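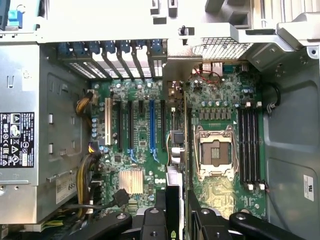 The Case for Repair Before Replacement in Public Offices

By Kerstin Hovland

Public bodies spend a great deal of effort deciding what to buy and very little deciding when to stop using it. The replacement of office computers is a clear example. In most agencies the date on which a machine will be retired is fixed on the day it is delivered, before anyone knows how it will be used or how well it will hold up. The Söderlund Institute has argued for some years that this practice should end. The budget now before the Pleterent County Board offers a good occasion to end it.

The present rule is simple. Every desktop computer owned by the county is withdrawn after its fourth year of service. No inspection is required, and no record is kept of the condition in which equipment leaves. A computer that has sat under a records clerk's desk and handled nothing heavier than forms and mail is treated in the same way as one that has run mapping software every working day. In the coming cycle the rule will retire 600 machines.

The reasons given for a fixed schedule deserve a fair hearing. It makes spending predictable. It spares department heads from arguing over whose equipment is worse. It also keeps the number of different models in use low, and anyone who has managed a support desk will understand the value of that. These are real benefits, and a county that simply dropped its schedule and put nothing in its place would soon regret the decision.

What the schedule does not do is measure anything. Age is used as a stand-in for condition, and it is a poor one. A desktop tower is among the easiest pieces of office equipment to maintain. Its side panel comes off. Memory, storage drives and power supplies can usually be exchanged with ordinary tools, and the parts are sold by many suppliers. A slow computer is often a computer with an old drive. Where that is the case, the public should pay for a drive.

The town of Plitine adopted a different approach two budgets ago, and the Institute reviewed its records in May. Under the Plitine policy, a machine that reaches the end of its planned service is examined by a technician before any order is placed. The examination is limited to 50 minutes. The technician completes a one-page form stating what is wrong, what the repair would cost, and whether the machine can still receive security updates. If the repair would cost less than a third of the replacement price and updates remain available, the machine is repaired and returned to its user.

The town had expected complaints from staff. We found few of them in the file. Most concerned delays in the first weeks, when spare drives had not been ordered in sufficient quantity. One department asked to be exempted and, after a trial period, withdrew the request. The form itself proved useful in a way its authors had not planned: it showed that a single model accounted for most of the failed power supplies, and the town has stopped buying that model.

Critics of repair policies raise the question of security, and they are right to do so. A computer that no longer receives updates should not be connected to a public network, whatever the state of its parts. The policy we recommend says so plainly. Support from the software publisher should be a firm condition, checked at each examination, and no department head should have the authority to waive it.

Labor is the second objection. Technicians are paid, and their time is short. The county's current contract with Stidia, the firm that supplies and services its computers, covers installation and removal but leaves repair to be billed by the hour. Under such terms it is hardly surprising that few repairs are ordered. The contract comes up for renewal this year. A flat annual fee for examination and repair should be written into the new agreement, and other firms should be invited to bid on the same terms.

The Institute asks the Board for three things. The automatic retirement rule should be suspended for desktop computers, with laptops to be considered separately. A written examination should be required before any replacement order is approved. The completed forms should be published each year, with employee names removed, so that residents can see what was repaired, what was discarded and on what grounds.

Written comments on the proposed budget may be submitted to the county clerk until June 14, 2019. The Institute's full submission, including the examination form used in Plitine, is available from our office on request.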